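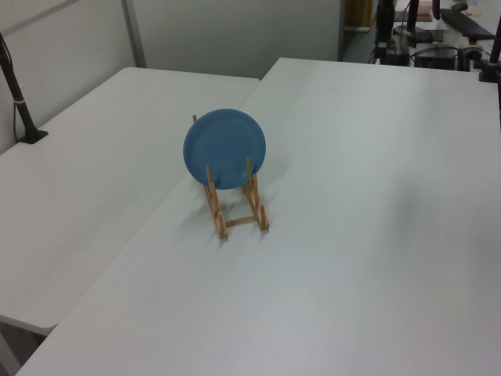
그림 4. 원목 식기꽂이와 접시

4장. 원목 식기꽂이의 설치와 손질

이 장은 Jalum 주방 수납 시리즈 가운데 원목 제품에 적용됩니다. 금속 제품은 5장을 참고하십시오.

4.1 설치 전 확인
포장을 풀면 먼저 레일과 기둥에 갈라진 곳이 없는지 살펴봅니다. 나무 무늬와 색의 차이는 제품마다 있으며 교환 사유가 되지 않습니다. 운송 중 생긴 가루는 마른 천으로 닦아 냅니다.

4.2 놓을 자리 정하기
1. 평평하고 흔들리지 않는 면을 고릅니다.
2. 가스레인지나 오븐에서 100 cm 이상 떨어뜨립니다.
3. 벽과의 간격을 12 cm 이상 둡니다.
4. 직사광선이 오래 드는 창가는 피합니다.

주의: 싱크대 안이나 물이 고이는 곳에 두지 마십시오. 레일 밑면이 젖은 채로 있으면 나무가 휘거나 곰팡이가 생깁니다.

4.3 첫 사용 전 오일 처리
제품은 초벌 오일만 바른 상태로 출고됩니다. 사용 전에 한 번 더 발라 주십시오.
1. 미지근한 물에 적셔 꼭 짠 천으로 전체를 닦습니다.
2. 그늘에서 완전히 말립니다.
3. Proltine 목재용 오일을 부드러운 천에 조금 묻혀 나뭇결을 따라 얇게 바릅니다.
4. 15분 후 표면에 남은 오일을 닦아 냅니다.
5. 통풍이 잘되는 곳에서 12시간 동안 둡니다.

참고: 올리브유나 콩기름 같은 식용유는 마르지 않고 끈적임과 냄새가 남으므로 쓰지 마십시오.
주의: 오일이 묻은 천은 저절로 발화할 수 있습니다. 물에 충분히 적신 뒤 밀폐되는 금속 용기에 담아 버리십시오.

4.4 접시 꽂기
1. 접시의 물기를 한 번 털어 냅니다.
2. 접시를 세워 기둥 사이에 넣고 양쪽 레일에 닿게 내려놓습니다.
3. 손을 떼기 전에 접시가 기울지 않는지 확인합니다.
4. 무거운 접시는 한쪽 끝에 몰지 말고 나누어 꽂습니다.

접시 한 장의 무게는 1,000 g을 넘지 않아야 합니다. 무쇠 팬, 도마, 냄비 뚜껑은 꽂지 마십시오. 굽이 높은 그릇은 기둥에 걸려 넘어질 수 있습니다.

4.5 평소 관리
사용 후에는 레일에 남은 물을 닦습니다. 매주 한 번은 접시를 모두 빼고 밑면까지 말려 주십시오. 식기세척기, 표백제, 철 수세미는 사용할 수 없습니다.

표면이 하얗게 일어나거나 물방울이 스며들면 오일을 다시 바를 때입니다. 4.3의 순서를 그대로 따르되, 거칠어진 부분은 고운 사포로 결을 따라 가볍게 문지른 다음 가루를 닦고 바릅니다.

4.6 문제가 생겼을 때
흔들림: 바닥면이 고른지 확인하고, 계속 흔들리면 사용을 멈춥니다.
검은 점: 중성세제를 묻힌 천으로 닦고 완전히 말립니다. 없어지지 않으면 사포로 갈아 낸 뒤 오일을 바릅니다.
기둥 빠짐: 접착제로 직접 붙이지 말고 Pasley 고객지원에 부품 교체를 신청하십시오. 신청할 때는 제품 밑면의 번호가 필요합니다.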